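Vanda Pick Set – README and data card

Version 1.2
Released July 8, 2018
Maintained by the Barta handling group, Rirkirthorpe

What is in this release

The Vanda Pick Set is a collection of short recordings of a two-finger gripper picking up small produce-shaped objects from a tabletop. It was put together to help us decide what to buy for the second handling station, and it is shared so that other small labs with the same decision in front of them can use it. The release holds 496 recordings, a planning sheet with our purchase lines, and the notes below.

Each recording has wrist camera video, joint positions, finger opening and a text label for the object. There is no force data. We priced a wrist force sensor and left it out of the first order. The reasons are under "What we would budget differently".

Folder layout

recordings/ – one subfolder per pick, numbered in order of capture
labels.csv – object name, surface, operator, result
planning/ – purchase lines, quotes with supplier names removed, spares list
fingers/ – drawings for the two finger shapes we tried
CHANGES.txt

The result column takes one of three values: held, dropped, missed. "Held" means the object stayed between the fingers until the operator opened them over the tray. Anything else that left the table counts as dropped.

The work the station does

The station picks one item at a time, lifts it and puts it in a tray. The operator drives the arm by hand controller. We wanted to know three things before spending the rest of the money: how narrow the fingers need to be, whether the camera sees enough from the wrist, and how much of the operator's time goes into fixing things between picks.

Strawberries were the object we argued over most when setting the finger width. They are small, they have a leafy top that gets in the way, and the operator has to choose whether to close on the body or across the leaves. 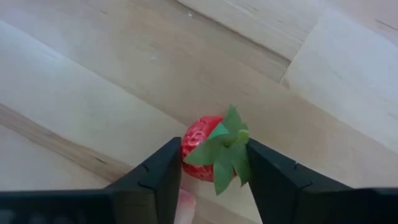
Afia Gyamfi
Equipment planning, Barta handling group

In this grip one finger is against the red of the berry and the other is on the leaves. We label a grip like this "mixed contact" in the notes column. It matters for buying because a finger pad that works on a bumpy, rounded side may not be the right pad for a thin, flat leaf. If your objects have leaves, stems or tags, order sample pads in more than one material before you commit to a full set.

The view is also the one the operator works from. From the wrist, the left finger hides part of the berry's lower side. Before ordering a camera bracket, hold the camera where the bracket would put it and look at what the fingers cover. We did this after ordering, and paid for a second bracket.

Budget lines

All amounts are in dollars and are what we set aside, not what we spent. The planning folder has both.

Wrist camera, bracket and cable: 405
Finger blanks and pads, two shapes: 143
Table, tray and fixed lighting: 496
Repair and spares reserve for the year: 2,000

The arm and the hand controller were already in the lab and are not listed. If you are starting from nothing they will be your largest lines, and the figures above will look small next to them.

The reserve was the line we were asked to cut. Zofia Borkowska, who keeps the station running, asked for it to stay and it did. Cables and finger pads took most of it.

What we would budget differently

Buy two camera cables at the start. The cable flexes every time the wrist turns, and a spare on the shelf saves a stopped afternoon.

Put operator hours in the plan as their own line. Our first plan had only hardware in it. Resetting the table between picks took more time than picking did, and that time has to come from somebody's week.

Leave the force sensor for the second order unless you already know what you will do with the readings. We had a quote and no plan for the data. We expect to look at it again in August, once the second station is on the floor.

Pay for plain, even lighting. It is a cheap line and it makes the video much easier to label. We tried to do without it for the first recordings – those are marked "room light" in labels.csv, and you may want to leave them out.

Lead times

Finger blanks came quickly. The bracket was slow both times. If your order has to close before the end of a budget year, place the bracket first and ask for the delivery date in writing.

Known problems

Some recordings have the finger opening logged one step late. They are listed in CHANGES.txt.

Object labels are short and do not give size or weight.

The supplier quotes are old enough that they should be used to compare one line with another and not as current prices.

Flollura, the labeling tool we used, writes dates in day-first order. We converted them in this version. Version 1.1 still has the old order.

Use and contact

You may use and change the recordings and the planning sheet for any purpose, with credit to the Barta handling group. Please do not pass on the quotes as offers from a supplier.

Questions about the planning sheet go to Afia Gyamfi. Questions about the station, the fingers or a broken file go to Zofia Borkowska. Please include the recording number.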